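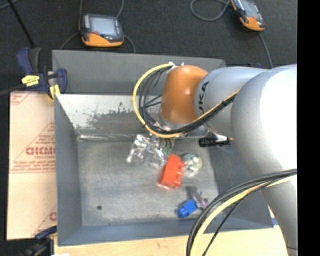 Section 3: Setting up the picking bin and dressing the cables

Welcome to the part of the guide most of us like best! By now the arm is bolted down, powered and talking to its controller, and you have been through the start-up checks in Section 2. What remains is the bin itself, the cables at the end of the arm, and a first slow run over a handful of mixed items. Take your time over it. A bin that stays put and a cable loop with the right amount of slack will save you hours later on, and once both are right the cell is a real pleasure to work with.

These pages cover the Plisdale bench cell with one metal bin on a wooden table. If yours has the twin-bin table, do the left side completely before you start on the right.

Before you start

You will need:
Bar clamps with clean pads
The metal bin
A soft pencil and a steel rule
Reusable cable ties (the wide fabric sort, please, never the thin plastic ones)
A lint-free cloth
The mixed item set from the Falport starter box, or your own small objects
The control pendant, with its cable free of knots

CAUTION: Stop the arm and lock it off before you reach into the bin or touch the cables. A paused program is not a locked-off arm. Anyone working at the bin keeps the key in their own pocket.

3.1 Fixing the bin

The bin needs to sit in the same spot every day. The arm will happily go to where the bin was yesterday, and steep metal walls are unforgiving if you are out by a finger's width.

1. Wipe the tabletop and the underside of the bin. Grit makes the bin rock, and you'll chase that rocking for an entire afternoon if you let it.

2. Place the bin square to the front edge of the table. Measure at both front corners and adjust until the readings match.

3. Draw a light pencil line along the front and left walls.

4. Fit the clamps on the left side first, where the arm has less reason to travel. Set the pad flat against the wall and wind it up until it is snug. Don't lean on the handle! The wall should not bow.

5. Turn each handle so that it points away from the bin. Then look across from table height and note anything that stands above the rim, as you will need those heights in 3.3.

6. Push the bin firmly from each side. If the pencil line shows movement, loosen everything, square the bin up again and start from step 2.

Note: Scuffs on the inside walls are normal after a few weeks and do no harm to the picking. A dent or a raised edge is another matter. Smooth it or swap the bin, as either one can snag a bag.

Note: Packing board or card beside the bin is fine as long as it lies flat and stays outside the arm's working area. Tape down any corner that lifts.

3.2 Dressing the cables

This is the job people rush, and it is the one I would happily spend all morning on. The cables at the end of the arm have to follow every twist of the last joints. Too short and they pull on the fittings. Too long and they hang into the bin and brush against the very things you are trying to pick up.

1. With the arm locked off, follow each cable by hand from its fitting back to the thicker part of the arm. Feel for flat spots, cuts and stiff places.

2. Check that each fitting at the end joint is fully home. It should not turn between finger and thumb.

3. Let the outer cable take up a wide, easy loop beside the joint. Lay the black cables along the inside of that loop so that the whole lot moves together.

4. Fasten the bundle with fabric ties. You should be able to slide a finger under each one. Keep the first tie 45 mm from the fitting, to leave the cable free to bend.

5. Gather the cables further up the arm into a second bundle, with a gentle curve of its own. Leave slack between the two bundles.

6. Tuck in any thin cable that has wandered off by itself. Stray thin ones are always the first to catch.

7. Unlock the arm, step back and use the pendant to turn the last joint slowly through the full range your program uses. Watch the loop the whole way. It may open and close, but it must never go tight or fold over on itself.

8. Lower the arm to its deepest picking position over the empty bin. Look at the lowest point of the loop and check that it clears both the rim and the floor of the bin. If it doesn't, raise the arm, lock off and shorten the loop a little at a time.

CAUTION: Never shorten a cable by winding it around the joint. It looks wonderfully tidy while the arm is still, and it will tear at the first big turn.

Our colleague Hertta Vuorinen at the Celham workshop suggests running step 7 again with the arm tilted well over, first one way and then the other. Please do this! A loop that behaves perfectly when the tool points straight down can swing quite differently at an angle, and most picks near a wall are made at an angle.

3.3 Teaching the bin edges

1. Set the speed to 20 per cent and leave it there for all of this part.

2. Move the tool point to the inside of the front left corner, level with the rim. Save the point.

3. Do the same at the remaining corners, going clockwise.

4. Move to the middle of the floor and bring the tool down until it just rests on a sheet of paper. Save the point and raise the arm straight up.

5. Enter the clamp heights you noted in 3.1 as keep-out areas. Allow a good margin for the handles, and check again whenever somebody has moved a clamp.

6. Run the edge trace. The arm should follow the inside of the rim evenly, with the same gap at every wall. A gap that grows along one side nearly always means that the bin is not square.

3.4 The first run

Now for the fun bit. Choose items that differ in every way you can manage. Toy building bricks are brilliant for this: they have crisp edges, strong colours and studs that sit at awkward angles once the brick tips over. Add something clear and crinkly, such as a crumpled plastic package, which throws bright reflections and changes shape when touched. Put in something rounded too.

1. Scatter the items towards the middle of the bin. Leave the corners for later.

2. Let at least a couple of them touch or overlap.

3. Start the picking program at 20 per cent speed with a hand on the pendant's stop button.

4. Watch the cables on the first few picks, and the items after that. If a cable touches anything, stop and go back to 3.2.

5. When the arm has worked through the whole set without a stop, scatter the items again, this time closer to the walls.

6. Raise the speed in small steps. Repeat the edge trace from 3.3 after each change.

Note: Clear packaging is the hardest thing on the list, so don't be put off if the arm misses it at first. Try turning down any lamp that shines straight into the bin before you change a single setting in the software.

3.5 Pendants and floor cables

Where two pendants are kept at the cell, label both and agree which one is in use before anybody starts the arm. Keep their cables in loose loops away from the bin clamps and well clear of the place where you stand. When you finish, return each pendant to its holder with the screen facing out.

3.6 Looking after the set-up

At the start of each shift: push-test the bin, look at the pencil lines and run the last joint through its range once.

Every week: wipe the bin floor, clean the clamp pads and open each fabric tie to look at the cable beneath. Move a tie along slightly if it has left a mark.

Every July, or at your yearly service: change the outer cable even if it looks fine, and repeat the whole of 3.2 with the new one. Fresh cable is stiffer than the one you took off and will want a slightly wider loop for its first days.

If you have the Schumacher cable holder, see the sheet supplied with it for the tie positions, then rejoin this guide at step 7 of 3.2.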